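Clurkdale Group Teaches Robot Arm Its Way Around a Kitchen, One Simulated Run at a Time

By Malsha Ekanayake
Sun 17 April

A small robotics group in Clurkdale has passed 3000 recorded runs in its project to teach a robot arm everyday kitchen jobs, and every one of them took place in a kitchen that exists only on a computer.

The project, called Flelleck, started in March with a plain goal: build up enough good examples of simple chores that a learning system can pick up the pattern and try the chores by itself. An operator steers a simulated arm through a task from start to finish. The software saves the arm's movements along with the camera view, and the run joins the pile.

"I came in thinking it would be like a video game, and for the first hour it is," said Joaquín Ojeda, who leads the work. "Then you try to set a can down gently and you find out how much your own hand has been doing for you all these years."

The collection now covers 62 tasks. Plenty of them are short. Pick up a can, open a drawer, push a mug away from the counter's edge, close a cabinet door. Others string several moves together, and those are the ones that get people leaning over each other's shoulders in the Flelleck office on a good afternoon.

Kitchens change from run to run as well. The software swaps wall colors, counters, cabinets and appliances, so the system doesn't get too attached to one room. A pink wall and a marble counter might come up in one run, with a toaster at the far end, and the next could look like somebody else's house entirely. 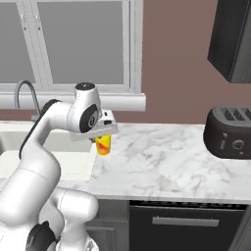
Getting the grip right

Fraser Semple, one of the group's operators, says the part he enjoys most is the moment when the gripper closes. Cans are a favorite among the crew and a fair test of patience – squeeze at a bad angle and the thing tips, come down too fast and it skids off across the counter. Semple keeps a list of his cleanest pickups and is happy to show it to anyone who stops by his desk.

Bad runs are sorted out by Châu Nghiêm, who watches the recordings at double speed and tags each one. A run with a fumble and a good recovery usually stays in. Nghiêm argued for that early on, and the rest of the group came around after the first training tests.

"When the arm misses and then fixes it, I want the system to see that," Nghiêm said. "Those are some of my favorite clips. I've watched a few of them way more times than I needed to."

The first tests were run on 7 of the tasks, with a model trained on the recordings and then left to work the arm alone in kitchens it had not been shown. Ojeda described the pickups as "wobbly but very exciting" and said the drawers gave it the most trouble. New drawer runs are being recorded now, with more variety in the handles and in where the arm starts out.

Next stop, a real counter

The group also has a physical arm on order and has been clearing space for it at the Flakanach building, two streets over. Jeanie Matheson is setting up the test kitchen there, with a secondhand counter and a box of groceries that she has asked her coworkers to please stop eating.

Matheson expects the move from screen to counter to bring surprises, and sounds delighted about it. Real cans have dents. Real drawers stick – she has already found one that does, and she plans to leave it exactly as it is.

Recording will carry on in simulation while the new space comes together. The group is also looking for 2 more operators to join the afternoon shift, and no robotics experience is needed.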